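Speaker notes: Tire model changes in Drokthorpe Rally 2
February 9, 2023

Slide 1. Title
Introduce the topic. The talk covers the tire and surface model only. Questions about car licensing go to the publisher, Gokora.

Slide 2. Where the first game stood
Drokthorpe Rally used one grip value per surface type. Gravel was gravel on every stage. Players learned a single braking distance and kept it. Show the braking chart. Point out the flat line between the first and last corner of the stage.

Slide 3. What changed
Grip is now computed per contact patch from three inputs: load, slip angle and surface depth. Surface depth is stored in a height grid along the road. Each pass by a car pushes loose material outward, so later starters get a cleaner line with higher banks on both sides.
Pause here. The start order question usually comes up at this point. Answer: online events use reversed order for the top group, and this can be turned off in private lobbies.

Slide 4. Update rate
The tire model runs at 2000 Hz, separate from the rendering loop. The suspension runs at half that. Mention that the December build ran both at the same rate and had trouble on the older consoles. Do not quote frame rates; the numbers are still moving.

Slide 5. Force feedback
Wheel output comes straight from the steering rack force. There are no canned effects left except engine vibration, and that has its own slider. Two presets ship with the game: one for belt-driven wheels and one for direct drive. Play the clip from the Değirmenci stage, with sound off. The kick at the second hairpin is the front left tire climbing the bank.

Slide 6. Gamepad
Steering input is filtered by speed. Above third gear the filter narrows the range, and countersteer bypasses it.

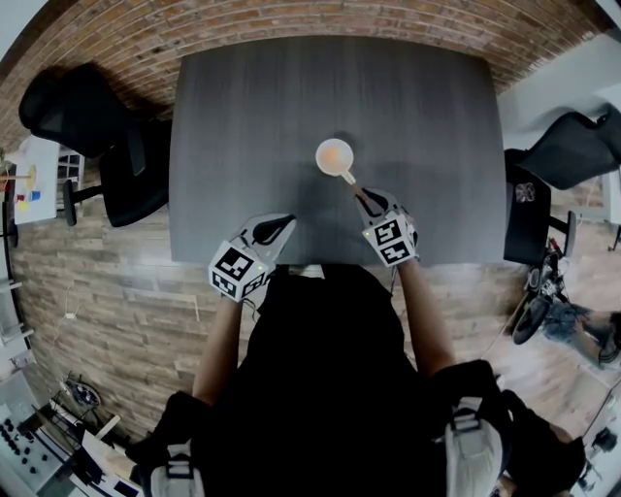 Trigger travel maps to brake pressure on a curve, with the default set soft at the top end. Lockup is signaled through the trigger motor where the pad has one, and through the left grip motor where it does not.

Slide 7. Known problems
Ruts on the Fevatero night stage reset when a player rejoins after a disconnect. The fix is in testing. Replays saved before the current patch will not load, and there is no plan to convert them.
Snow depth is capped for now.

Slide 8. Questions
Leave the settings table on screen. If asked about a mod kit: the height grid format will be documented, no date given.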